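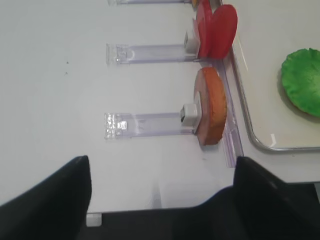
About Stondemura

Stondemura is a small school of bookbinding and paper repair, and we've been teaching people to sew, glue, press and mend books for 18 years now. If you found us because your grandmother's cookbook has lost its spine, welcome! If you found us because you want a new trade, or a reason to get out of the house on a winter evening, you're welcome too, and you will probably end up sitting next to the person with the cookbook.

How we got going

The school was started by Nikola Milošević, who had spent most of his working life in a commercial bindery and missed doing things slowly. He rented a room over a shoe repair shop, bought two old presses from a printer who was retiring, and put a card in the window of the public library. The first class had 6 students. One of them was Joscha Wiegand, who had only come along to keep a friend company (the friend dropped out after the second week, and Joscha never left). Joscha now runs the repair courses and keeps the whole teaching calendar in order, which those of us who remember the old calendar are very grateful for.

We outgrew the room over the shoe shop fairly quickly, mostly on account of the presses, which the landlord had begun to worry about. Our present home is on the ground floor, with a proper loading door and much better light, and the floor has given nobody any trouble.

What we teach

Most people begin with Cima, our beginners' course. It runs for 8 weeks, one evening a week, and you come away with a plain pamphlet, a long-stitch journal and a full case binding with a rounded back. You don't need to know anything beforehand, and you don't need to bring anything except an apron and maybe a sandwich. Thread, board, cloth and paste are all included in the fee, and you can borrow a bone folder until you decide whether you want one of your own. (You will want one of your own.)

After that, a good many students go on to Noguchi, which is our course in Japanese papers and paper repair. It covers tear mending, filling losses, guarding sections and the making of wheat paste, a thing that sounds simple and takes most of us a few lumpy batches to get right. It's a quieter class than the others, and some people take it twice.

We also hold an open bench on Saturdays for anyone who has finished a course. Bring your own project, use the presses and the board shears, and ask whoever is teaching that day when you get stuck. There's always coffee.

Sultine, our repair desk

People kept turning up at the door with books under their arms, so in time we gave the repair work its own name and its own desk. Sultine takes in family Bibles, cookbooks, atlases, hymnals, children's books that have been loved nearly to pieces, and now and then a thesis. We look at each one with you before we quote a price, and we'll tell you plainly if the repair would cost more than you'd want to spend. Sometimes a good box is the kinder choice, and we make those as well. Last year about 750 books came across the desk, and the oddest of them was a ship's ledger with a whole pressed fern in it. The fern went home with the ledger.

A word on how we like to do things

We keep classes small and we don't hurry anybody. Crooked first books are expected here, and there is a whole shelf of them by the front door, including Nikola's, which he says was made in poor light. We buy our cloth and board from small suppliers when we can, and we save every offcut that's bigger than a playing card for the children's workshops we run each February during the school break.

Coming to see us

You're very welcome to drop in and look around before you sign up for anything. Weekday afternoons are best, when the room is calmer and somebody has time to show you the presses. If you're bringing a book for repair, please wrap it in a clean towel or pillowcase, keep any loose pages together with it, and leave the tape in the drawer at home. We'll take it from there.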